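Drakbridge Hand Teach Kit, second look
Reviewed by Amparo Goicoechea
September 1, 2024

The Drakbridge kit is a leader arm, a foot pedal and a recording package for people who want to show a robot a task instead of scripting it. I ran it for 18 sessions on our two-finger setup, mostly pick and place with grocery items. Firmware was the July release throughout.
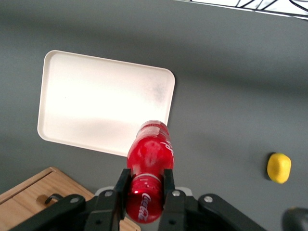
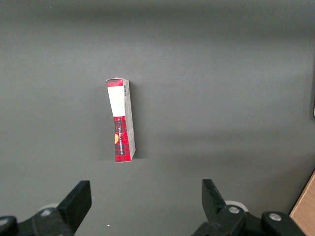
Wrist views on the gray table: the Coca-Cola bottle in the grip, and the tartan carton with the fingers open.

Leader arm

Light, well balanced, slightly notchy at the elbow. Finger spacing follows the trigger closely enough to stop short of crushing a thin carton. There is no force feedback. On a hard, curved item such as a bottle you judge the grip from the wrist view alone, and new operators squeeze too much. Two of ours needed a full session to get over it.

Lag is fine on a wired connection. Over wireless I had 7 dropouts in one afternoon and went back to the cable.

Recording

The pedal starts and stops an episode. A double tap discards it, which works well until your foot slips. I lost 3 good demonstrations that way before finding the confirm option, buried under Operator Preferences.

A batch of 34 episodes exported without errors. File naming is poor: the task label goes at the end, so nothing sorts usefully. The Breltwood package handles this better, though its arm is heavier and tiring by lunch.

Manual

Thin. The calibration chapter skips the wrist offset entirely. Support sent the missing page the next day.

Verdict

Good hardware, average software. Buy it if your items are small and rigid and you can keep the arm on a cable. For soft goods I would want force feedback first.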